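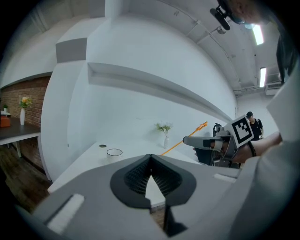
December, by Kerstin Lundgren

I have been meaning to write about glasses for ages, and since it's dark by the middle of the afternoon now and I've already cleaned the stove twice this week, I may as well get on with it.

When we moved to Foscombe I owned far too many drinking glasses. There were the tall ones from my aunt, the stubby ones that came free with mustard, a set of wine glasses we were both a little afraid of, and one enormous beer mug that Joar won at a fair and would not hear a word against. They lived on two shelves, and every time I wanted a drink of water I reached for the same plain clear one at the front.

So last winter I packed up nearly everything and kept five. Plain, clear, thin at the rim, no pattern and no handle. I love them! Water tastes better out of a thin rim (Joar says this is nonsense, but he drinks coffee out of a thermos lid, so I don't take his advice on the subject), and they look lovely on a white table, where a patterned glass always seemed to me to be shouting.

A white table does show everything, of course. Ours gets rings, crumbs, pencil, and once a whole beet. I wipe it down with warm water and a drop of dish soap, then go over it again with a dry cloth, and I've become a terrible nag about coasters. The old cork ones crumbled, so now we use flat, round, dark ones, and they wander. I've found them on the windowsill, under the bread box and, one Friday, in my coat pocket.

For cloudy glasses, my friend Angeliki swears by a soak in warm water with a good splash of vinegar. I leave mine for as long as it takes to listen to the news, rinse them well and stand them upside down on a linen towel. She dries hers right away and gets a better shine, I'll admit, but I like coming back to find them done.

The mug is still here, by the way. It holds the wooden spoons.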